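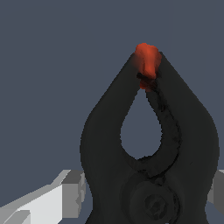

ヒンデール(Hinddale)、2026年3月6日

よくあるご質問 ― 鍵の複製、シリンダー交換、建物のマスターキーについて

ジスタス錠前店(Jistus)のハシュミ・ファルザナです。店のカウンターと電話でよく受ける質問をまとめました。私の母語は日本語ではありませんので、言い方が少しかたいところがあるかもしれません。意味がわからない場合は、どうぞ遠慮なく聞いてください。

合鍵について

合鍵はその場で作れますか。

普通のギザギザの鍵でしたら、お待ちいただいている間に作ります。ほかのお客様がいないときは7分で終わります。表面に丸いくぼみがあるディンプルキーは、機械の調整に時間がかかりますので、20分みてください。土曜日の午前は混みますから、平日のほうが早いです。

合鍵から、もう一度合鍵を作ることはできますか。

できますが、おすすめしません。複製した鍵には小さな誤差があります。それをまた複製しますと、誤差が重なって、鍵が途中で引っかかったり、回りにくくなったりします。メーカーの番号が刻印されている元の鍵を持ってきてください。元の鍵をなくした場合は、合鍵を二本以上見せていただければ、状態のよいほうを選びます。

鍵の写真や番号だけで注文できますか。

お受けしていません。鍵の番号がわかれば、他人の家の鍵を作ることもできてしまいます。同じ理由で、鍵の写真をインターネットに載せることもやめたほうがよいです。当店では必ず実物の鍵と、身分を確認できる書類をお願いしています。

作った合鍵が合わなかったら、どうなりますか。

レシートと、合わなかった鍵と、元の鍵の三つをお持ちください。無料で作り直します。二回作り直しても合わない場合は代金をお返しします。そのときは、鍵ではなくシリンダーの中が減っていることが多いので、一度見せていただきたいです。
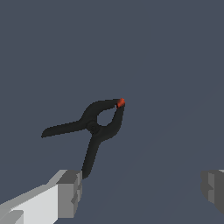 シリンダーの交換について

引っ越しをしました。鍵は交換したほうがよいですか。

はい、前に住んでいた方が合鍵を何本作ったか、確かめる方法がありません。賃貸の場合は、先に大家さんか管理会社の許可をもらってください。許可がないまま交換しますと、退去のときに元の部品に戻すように言われることがあります。外した古いシリンダーは捨てないで、袋に入れて保管してください。

ドアごと交換する必要はありますか。

ほとんどの場合は必要ありません。シリンダーだけを外して、新しいものを入れます。ドアの厚さと、ドアの側面の金属板に書いてある文字を電話で教えていただければ、部品があるかどうかをその場でお答えできます。文字が消えて読めないときは、長さを測ってください。測り方は電話で説明します。

玄関と勝手口を一本の鍵にできますか。

同じシリーズのシリンダーでしたら、できます。これを同一キーといいます。メーカーが違う場合は、両方を新しくすることになりますので、費用が上がります。物置の南京錠まで同じ鍵にしたいという相談もありますが、対応できる南京錠は種類が少ないです。ご注文の前に必ず確認させてください。

鍵が回りにくいので、油をさしました。よくなりますか。

最初の数日はよくなったように感じると思います。しかし、食用油や機械油はほこりを集めますので、あとでもっと悪くなります。すぐに使用をやめて、鍵穴専用の粉のスプレーに替えてください。すでに油が入った鍵は、分解して洗うことができます。鉛筆の芯を鍵の溝にこすりつける方法は、軽い症状でしたら悪くありません。

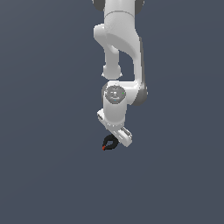

マスターキーについて

小さな事務所でも、マスターキーのしくみを作れますか。

作れます。部屋が三つの事務所からご注文をいただいたこともあります。反対に、一番大きかった仕事はブカリ(Bukhari)ビルの全館で、ドアは94か所ありました。大切なことは数ではなく、だれがどの部屋に入ってよいかを、注文の前に決めておくことです。表を作って持ってきていただけると、とても助かります。表の書き方がわからない方には、用紙を差し上げています。

あとから部屋が増えたときは、どうしますか。

最初の設計で余裕を残しておけば、同じマスターキーで開くシリンダーを追加できます。余裕がない設計ですと、全部を作り直すことになります。増築の予定がまだはっきりしていなくても、可能性があれば先に話してください。

マスターキーをなくしました。

まず、最後に使った時間と場所をメモして、すぐに当店に電話してください。全部のシリンダーを交換しなければならない場合と、外に面したドアだけでよい場合があります。なくした鍵に建物の名前の札がついていたかどうかで、判断が変わります。このような札は、ふだんから外しておいてください。

クリダ(Clida)のシリンダーは扱っていますか。

扱っています。ただし、クリダの登録キーは、登録カードがないと複製できません。カードをなくした方は、再発行の手続きが先になります。昨年11月から店での受付が書面だけになりましたので、電話では申し込めません。用紙はカウンターにあります。
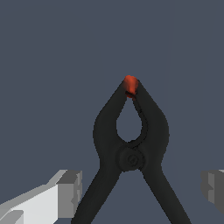
出張と料金について

出張の料金はいくらですか。

ヒンデールの町の中は1,270円です。町の外は距離によって変わりますので、電話で住所を教えてください。作業の前に、出張料、作業料、部品代を分けて紙に書き、ご確認をいただいてから始めます。紙に書いていない料金を、あとから請求することはありません。

夜に閉め出されたときも来てもらえますか。

出張担当のムガル・ナヴィードが対応します。ただし、担当は一人ですので、前の仕事が終わるまでお待ちいただくことがあります。到着しましたら、その家に住んでいることを確認します。書類が家の中にある場合は、開けたあとに見せていただきます。確認ができないときは、警察の方に立ち会いをお願いすることもあります。失礼に感じるかもしれませんが、例外はありません。

開けるときに、鍵を壊しますか。

できるだけ壊さない方法から試します。防犯性の高いシリンダーは、壊す以外に方法がないこともあります。そのときは、先に新しい部品の値段をお伝えして、お返事をいただいてから作業します。

支払いは何が使えますか。

店では現金とカードが使えます。出張先では、カードの機械の電波が届かない場所がありますので、現金も少しご用意ください。会社や管理組合のお客様は、月末の請求書払いもできます。初めての場合は申込書が必要です。

車の鍵は作れますか。

電子チップの入っていない、古い車の鍵だけ作れます。チップの入った鍵は設備がありませんので、販売店にご相談ください。バイクの鍵は種類によりますから、一度お持ちください。

古い鍵を引き取ってもらえますか。

はい、カウンターの横の箱に入れてください。住所や部屋番号の札がついているものは、ご自分で外してから入れてください。一度箱に入れた鍵はお返しできません。

質問がここにない場合は、店に電話をするか、直接お越しください。難しい内容のときは、ドアの内側と外側、それから側面の写真を持ってきていただくと、話が早くなります。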